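Rernham has one repair shop left for small appliances, down from five in the years when the mill was running. Most people in town can tell you what happened to the others. A toaster got cheap enough to throw away, and then so did nearly everything else with a plug on it.

The shop is called Hedus, and it sits between a bakery and a tax office on the road to Dretport. It opens at eight. By nine there is usually a line, and most of it is lamps, mixers and radios. A basic repair costs $2 to look at and whatever the part costs after that, plus labor. Last year the shop took in 540 items and sent 82 of them back as not worth fixing.

The rest went home working. That is a better rate than the shop managed in 2000, when parts for imported goods were hard to get and a motor could take until September to show up. Today most parts come through Theodorakopoulos, a supply house in Dretport that buys up stock from closed factories and sells it by the pound or by the piece.

Customers tend to bring in things with some history. Mixers come up often. So do box fans, which get dropped, and coffee makers, which clog. A clogged coffee maker can usually be saved at home with vinegar and an afternoon. A fan with a bent blade can't, and should be left unplugged until somebody has replaced it.

The harder cases are the ones with electronics inside. Older machines had a switch and a motor, and a fault could be found with a meter and some patience. Newer ones often have a board, and when the board goes the maker may want the whole unit replaced.
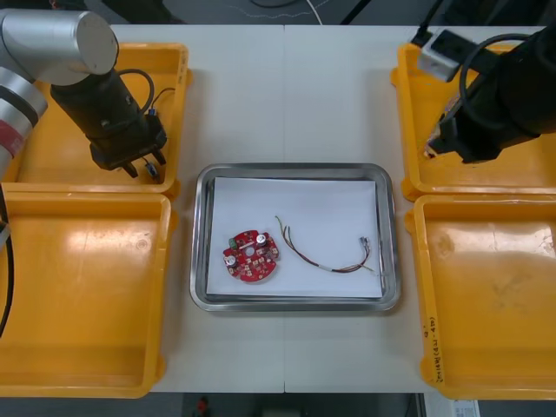
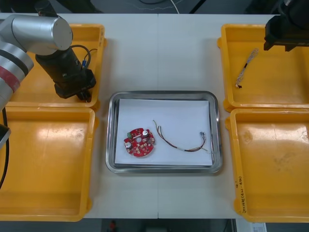
*Photos: Rernham Quarterly. First: a round circuit board and a bundle of wires in a steel tray.*

Shops like Hedus get by on the older machines for now. The lease runs two more years, and the rent on that block has gone up twice. Drop-off is at the side door, and items not picked up in 90 days are sold.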